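Fahad Ghumman @ August 2018

I've looked at four used sedans this month for my sister-in-law and three of them had paint that didn't match what the seller told me. Going to put down how I check a body for old repairs. Thread.

I'm not a body man. I worked the counter at Malby Auto Glass for a long time and picked things up from the people who did the work. Most of this you can do in a driveway in 20 minutes.

First, see the car dry and in daylight. If the seller has just washed it, wait or come back. Water fills in scratches and hides a rough finish. I drove out to Plitow twice for one car because it was raining the first time.

Start with the gaps. Stand at the front corner and look at the gap between the hood and the fender. Then do the other side. They should be about the same width all the way back. A gap that's tight at the front and wide at the windshield means something moved or was put back wrong.

Do the doors the same way. Then open and close each one. A door that needs a second push when the other three don't is worth a closer look at the hinges. 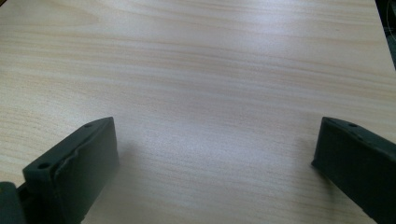
Reflections are the next check, and they show more than the color does. Get your head down low, close to the panel, and look along the side of the car toward something bright. Straight on you will miss almost everything. Think of how overhead light spreads on that tabletop, one soft patch with no sharp edge to it, fading out slowly. A flat, even panel does that too. If the bright patch bends, breaks up or has a ripple in it, there may be filler under there.

Do the doors, then the rear quarters. The rear quarters are where I find the most. They're welded on, so a shop will often fill a dent there before it will replace the panel.

Orange peel is the bumpy texture in the clear coat. Nearly every factory finish has a little. What you want is the same amount on every panel. One door that's smoother or rougher than the doors next to it has likely been sprayed since the car was built.

Now the magnet. People still tell you to bring one. It works on steel if the filler is thick. It does nothing on aluminum or plastic, and plenty of cars have a hood or fenders made from one of those. Wrap it in a cloth if you do use it. It's not your car yet.

A paint gauge is better. Mine reads in microns. I care less about any one number than about whether the panels agree with each other. On the car in Plitow, most of it read low and even, and then the left rear door came up at 541. The seller said the car had never been touched.

He may have believed that. He was the third owner. I don't call people liars in their own driveway. I showed him the reading and asked if he knew anything about the door. He said no and we moved on to the price.

Anything over 300 on one panel and I go looking for the reason. Could be a respray on top of the original paint. Could be filler. Take readings in several spots, because a repair is usually thicker in the middle than at the edges. 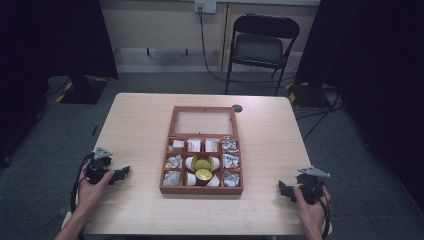 After the gauge, look at the places nobody bothers to mask well. Pull back the rubber seal around the door opening and look for a line where the paint stops. Run a fingernail along the edge of the jamb. You can feel a tape line even when you can't see it.

Check for overspray on the black plastic trim, on the wheel well liners and on the exhaust hangers. It feels like fine grit.

Look at the bolts that hold the fenders and the hood hinges. Factory bolts are usually painted over along with the body. If the paint is chipped off the corners of the bolt head, somebody has had a wrench on it. It doesn't tell you why. I've seen it from a simple hood adjustment.

Headlights. If one is clear and the other is yellow, one is newer. Ask about it. Same with glass. Every window has a small printed mark in a corner, and if one is a different make from the rest, it was replaced. A windshield on its own means little, they get hit by rocks. A door window plus a freshly painted door means more.

Josefina Carrasco, who ran the paint booth when I was at Malby, taught me to check the trunk last and take my time with it. Lift the floor mat and take the spare out. Look for wrinkles in the metal and for sealer that looks brushed on by hand on one side and even on the other. Smell it too. A musty trunk has had water in it.

None of this means you should walk away. A repainted door is fine if it was done right and the price shows it. I got $600 off the Plitow car for that door. What I walk away from is anything in the structure: rails, pillars, trunk floor.

If you're not sure, pay a body shop to put it on a lift before you buy. I use Herrera's on the east side and they'll do it while you wait.

Someone asked what it costs to fix a door like that properly. My last quote was $1362 for a rear door with blending into the quarter panel. Another shop would have given me a different number. Get two.

Also asked: do history reports catch this? Sometimes. They only know what got reported. A guy who paid cash for his fender won't be in there.

She bought the Plitow car, by the way. It needs rear tires and one of the fobs is dead. I'll do a separate thread on tires when I've had a chance to price them.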